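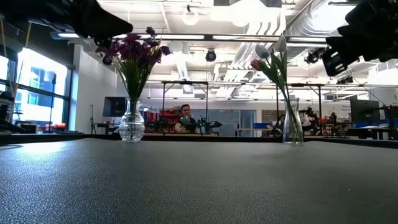
Keeping tulips and mixed cut flowers fresh in glass vases

Kurnby Household Help – Community Questions
Section: Flowers, plants and table arrangements
Posted 12/25/24

Adhiambo Temba wrote:

I would be grateful for advice on the care of two arrangements of cut flowers. I look after the front rooms of a small residence, and part of my work is to keep fresh flowers on a long table in the sitting room. The two bunches I have at present are much like the pair shown at the top of the page. One is a purple and magenta bunch in a round vase with a narrow neck. The other is a bunch of white tulips with one pink tulip among them, in a tall straight vase.

My difficulties are as follows.

The tulips are firm and closed when they arrive. Within a few days they lean outward over the rim, and the leaves droop before the flowers have properly opened. I have been filling the tall vase nearly to the top, on the understanding that tulips drink a great deal.

The purple flowers hold themselves up well, as the neck of the vase keeps the stems together. The water, however, turns cloudy much sooner than it does in the straight vase. I am not able to get a brush through the neck, and a greenish film has formed in the lower part, where the glass is cut in ribs. Dish soap and hot water have not shifted it.

I should also like to know whether one pink tulip among white ones will look like a mistake to visitors. The florist, Lopes, supplied the bunch in this way and I did not ask for it. A colleague has suggested that I move the pink one across to the purple flowers, so that each vase is of one colour family.

The table is dark and shows every ring and drop. The room is heated through the winter and I cannot change the setting. I have one packet of the flower food that came with the bunches, and would like to know whether it should be divided between the two vases.

Thank you for any guidance.

Rodel Galang replied:

Good afternoon. I arranged flowers for a hotel dining room for 12 years, and I shall take your points in the order that seems most useful.

Water level. Please reduce the water in the tall vase. Tulips do drink a great deal, but they do not need to stand in deep water to do so. The stems are soft, and the part under water breaks down faster than the part above it. A hand's width of cool water is enough, provided that the vase is checked each morning and topped up. The same applies to the round vase, although it will need checking more often, as a bunch with many stems packed into a narrow neck can lower the water quickly.

Cutting. Take the tulips out and lay them on a sheet of newspaper. Remove any leaf that would sit below the water line. Trim a small amount from the end of each stem with a sharp knife. Scissors will do if they are clean and sharp, but blunt ones crush the stem. Return the flowers to the water promptly. Repeat the trimming every second day when you change the water.

Straightening. If the tulips have already begun to lean, trim them, roll the whole bunch firmly in newspaper so that the heads are held upright, and stand the roll in cool water for a few hours or overnight. The paper should support the heads and the upper stems and should stay clear of the water. They will generally come out a good deal straighter. I should add that tulips continue to grow after they are cut and that they bend toward light. Some leaning is natural. Turn the vase each day and the bend will at least be shared around the bunch.

Leaves. Broad tulip leaves droop early in a heated room. You may strip one or two of the lower leaves from each stem without harm to the look of the bunch. Leave the upper ones, as a tulip with no leaves looks bare in clear glass.

Placement. If the heating cannot be turned down, move both vases away from any vent, radiator or sunny window. At night I used to carry ours to an unheated pantry and bring them out again before breakfast. If you have a cool hallway or laundry, this alone may give you several extra days. Do not place them near a fruit bowl. Ripening fruit, apples and bananas in particular, gives off a gas that ages flowers.

Flower food. Read the packet, which will state how much water it is intended for. If it is made up for a larger quantity than one vase holds, mix the whole packet in a clean jug with the correct amount of water and fill both vases from the jug. Please do not sprinkle half into each by eye. Too weak a mixture can be worse than plain water, as it feeds the bacteria without holding them back. When the packet is finished, plain cool water changed every second day is quite satisfactory.

As to the pink tulip, I would leave it where it is. Tulips have a softer stem than most of the flowers sold in mixed bunches, and it would be squeezed in a narrow neck. If it troubles you, set it to one side of the bunch and let it lean out a little. Placed in the exact middle, it draws the eye more than you might wish.

Valdir Sampaio replied:

A copper coin in the water stops tulips drooping. My family has always done it. Also a spoonful of sugar.

Rodel Galang replied:

With respect to the previous contributor, I tried coins for a full season and saw no difference. Modern coins often have very little copper in them in any case. Sugar on its own will cloud the water and would make the second problem worse. I would advise against both.

Josué Marinho replied:

The advice on stems and water has been covered. My reply concerns the cleaning of the round vase, and the table.

The film is a growth of bacteria and algae, and it holds firmly in the grooves of cut or ribbed glass. Soap will loosen the top layer only. I would recommend the following method, which requires no brush.

1. Empty the vase and rinse it with warm water. Avoid very hot water in glass that has been standing cold, as it may crack.

2. Put in two spoonfuls of uncooked rice and one of baking soda.

3. Add enough white vinegar to cover the ribbed part. It will fizz up the neck, so stand the vase in the sink and pour slowly.

4. When the fizzing has stopped, hold a folded cloth over the opening and swirl the vase for a minute or two, with the base supported in your other hand. The rice will work into the grooves. Swirl gently if the glass is thin.

5. Leave it for 50 minutes, swirl again, and empty it through a strainer. Rice should not go down the drain.

6. Rinse until there is no smell of vinegar. Drain the vase upside down on a rack with air beneath the rim.

For an old film that does not come away, a denture cleaning tablet dissolved in warm water and left overnight is effective. Rinse very thoroughly afterward. Never combine bleach with vinegar in any vase or sink.

Cloudy water in the round vase is also a matter of how the bunch is prepared. In a vase with a narrow neck, it is easy to push stems in with small leaves still attached, and these rot out of sight among the others. Strip each stem clean up to the height of the neck before it goes in. If the stems will not pass through without force, take a few out and put them in a small glass elsewhere. The remaining flowers will have more room and the crown will look better for it.

On the table, I offer these points from my own experience with a dark dining table at home.

– Fill vases at the sink and dry the outside, including the base, before setting them down. Most rings come from a base that was wet when it was placed.

– Top up with a small jug that has a narrow spout, and hold a cloth under the rim as you pour.

– Place a round of felt or cork beneath each vase. I use dark grey felt cut slightly smaller than the base, so that it does not show. I bought mine from Skelard, but any craft shop will have something suitable. Lift it now and then to see that it has not become damp.

– Remove fallen petals each day. Deep purple and magenta petals may leave a stain if they lie on a damp surface, and pollen should be lifted with a piece of sticky tape before any cloth is used.

With regard to the colours, I take a different view from the reply above only in one respect. Two vases of different shapes standing side by side look more settled when they share something, and a single pink tulip beside a purple and magenta bunch provides that. I would set the tall vase so that the pink flower is on the side nearest to the purple ones. I do not think any visitor will take it for a mistake.

Adhiambo Temba wrote:

I thank you all for your replies. I lowered the water in the tall vase, trimmed the stems and kept the tulips rolled in newspaper overnight. All but two are upright again. The pink tulip has stayed with the white ones and is now turned toward the round vase.

The rice method cleared most of the film. A faint line remains in the deepest grooves, and I shall try the tablet when this bunch is finished.

I should mention for others that the flower food packet was indeed meant for more water than either vase holds. I had been using it incorrectly for some time.

One further matter, if I may. In February we expect a larger order for a luncheon, and I must decide whether to ask for the tulips on the day before or on the morning itself. They will be needed fully open by midday.

Rodel Galang replied:

Ask for them the day before. Tight tulips delivered on the morning are unlikely to be open by midday, even in a heated room. Trim them on arrival, keep them somewhere cool overnight, and bring them into the warm room early. If they are opening too fast, return them to the cool room until an hour before your guests are seated. I would also order 4 more stems than you need, as there are usually one or two that snap in handling.

This thread has 46 saves. Replies remain open to registered members of Kurnby Household Help.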